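# Outdoor movie night: my walk-through before we open the gate

I've run the summer screenings at Daderside for a while now and this is the list I carry around the field with me, comments and all. December's indoor show uses a shorter one. Tick it, scribble on it, argue with me about it later.
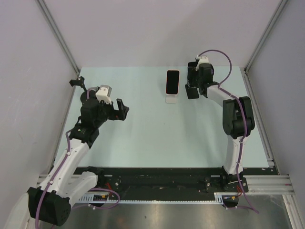
## Screen and frame

- [x] **All 28 guy lines pegged and flagged.** Two flags missing on the car park side, so I tied on strips of an old yellow tablecloth. Ugly, but people saw them!
- [x] **Frame bolts hand-checked, then wrench-checked.** Fine. The bottom left one always feels looser than it is (the washer is a different brand, I think).
- [ ] **Wind reading taken at screen height.** Not done. I took it at head height, then got talking. Shahram went up and did it before the second feature and he was happy with it, but I'm leaving the box empty for the first.
- [x] **Screen clear of the oak.** Just. Somebody needs to cut that low branch before we show anything with subtitles, and we have the Grarkora retrospective coming, which is nothing BUT subtitles.

## Projector and power

- [x] **Projector table level, legs locked, roped off.** Kids love to run behind the table and make shadow rabbits, so the rope goes out wide. I moved it another yard back after the cartoon.
- [x] **Every outdoor outlet on a tripping breaker, test button pressed.** All tripped, all reset.
- [x] **Cable covers down on both walkways.** The one by the popcorn stand had curled at the end and I caught my own toe on it, twice. Taped. Needs replacing.
- [ ] **Spare extension cords dry and coiled.** One was in wet grass. Pulled it, tagged it, left it in the shed to be looked at.
- [x] **Generator fuel can stored away from the audience.** Yes, behind the fence, cap tight.

## Seating and ways out

- [x] **Headcount against the limit.** Our permit says 1,000 and we clicked in 563 for the main feature, so plenty of room. (For *Pirlow*! A black-and-white film about a ferryman! I was so proud of this town I could have cried.)
- [x] **108 loaner chairs checked for cracked slats.** Three went straight in the dumpster. Please don't rescue them, I know who you are.
- [x] **Center aisle open, wide enough for two wheelchairs to pass.** It was open at the start, and by the big storm scene it was full of blankets. I asked people to scoot over and everyone was lovely. Chalk lines next time.
- [ ] **Both exit signs lit.** East one was dim. New batteries, still dim. Shahram Ghasemi has it on his bench.
- [x] **Low lights along the path to the restrooms.** Good, and much better than the old lanterns.

## Food stand

- [x] **Extinguisher in reach, needle in the green.** Yes.
- [x] **Popcorn machine on its own circuit.** Yes, after what happened at the double bill last year, when we lost the sound for the whole last reel of *Luik* and I had to tell people how it ended.
- [x] **Hot drinks with lids.** We ran low on lids, so buy more.

## Still open

1. Branch on the oak.
2. East exit sign.
3. New cable cover for the popcorn side.
4. Wet extension cord: test it or toss it.
5. Wind reading at screen height, before the first film, by me, with no chatting.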